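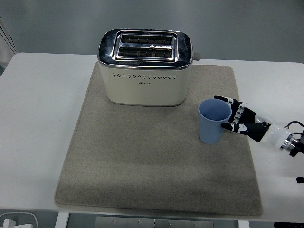
Lykkegaard Hand and Gripper Comparison: Frequently Asked Questions

Last updated April 11, 2025

What is the purpose of the comparison?

The Lykkegaard laboratory is comparing end effectors for household tasks. The results will be used to select the equipment for the next stage of the Vokum kitchen project. The comparison covers grasping, holding and placing of ordinary objects. It does not cover walking, speech or navigation.

Which end effectors are included?

Two are included at present: the Okex articulated hand and the Estel parallel gripper. Both are mounted on the same arm and driven from the same controller. A third unit will be considered in June if the supplier is able to deliver it with a compatible coupling.

Which objects are used?

The object set contains 17 household items. Among them are a light blue plastic cup, a cream two-slice toaster, a wooden spoon, a sponge and a folded dish towel. The full list, with weights and dimensions, is in Annex B of the test protocol. Items may not be replaced with similar items of another size without written approval from Zarmeena Kazmi.

Why is a felt mat placed on the table?

The mat provides a matte background for the camera. A bare white tabletop produced reflections that affected the position estimates for pale objects. The mat must lie flat before a session begins, and the same mat must be used for both end effectors.

Is the toaster connected to power during trials?

No. The toaster is used unplugged at all times. In the cup tasks it serves as an obstacle, and in the bread task it serves as the target. Its lever may be operated by the hand or the gripper only in Task 6.

How is the cup task carried out?

The cup is placed upright and empty to the right of the toaster. The end effector approaches from the right, closes on the side of the cup, lifts it clear of the mat, holds it and sets it down at the marked location. A trial is recorded as successful if the cup remains upright after release and the toaster has not been moved. The cup is tapered, and slipping toward the base is recorded as a separate fault under code S2.

How many trials have been completed?

As of this update, 2,481 trials have been entered in the log. Trials interrupted by a controller stop are kept in the log but are excluded from the success rates.

Are the fingers and the gripper given the same force limit?

No. The Okex hand has a limit set for each finger and a separate limit for the thumb. The Estel gripper has a single limit for the closing force. The settings were chosen so that neither unit permanently deforms the cup. They are recorded at the start of every session and may not be changed until the session has ended.

Which camera view is used for scoring?

Scoring is based on the head camera. Where the hand hides the contact area, the reviewer may consult the side camera. The wrist camera was tried and withdrawn, as the articulated hand blocked too much of its view for a fair comparison.

Who scores the trials?

Each trial is scored by Amnuay Nuchit or Amra Stoyanova. Trials on which the operator has entered a comment are scored by both. If the two scores differ, the decision is made by Guðlaug Hauksdóttir.

What should an operator do if a cable catches on the arm?

Press the stop button, release the arm through the controller menu and free the cable by hand. Do not attempt to clear it by moving the arm. The trial is entered under code C1 and repeated. Cable faults that occur more than once in a session must be reported to Eduard Zelenák before work continues.

May visitors attend a session?

Visitors may attend by prior arrangement. They are asked to remain behind the floor line while the arm is powered and to refrain from flash photography, which interferes with the cameras.

Will the results be published?

A summary report is planned. It will give success rates by task and by object, together with the fault codes. Individual recordings will not be released with the report, but may be requested for research use.

Can other groups use the test protocol?

Yes. The protocol and annexes are available on request from the laboratory office. Groups that change the object set are asked to state this clearly when reporting their results.

Related pages

Test protocol and annexes
Fault codes
Visiting the laboratory
Contact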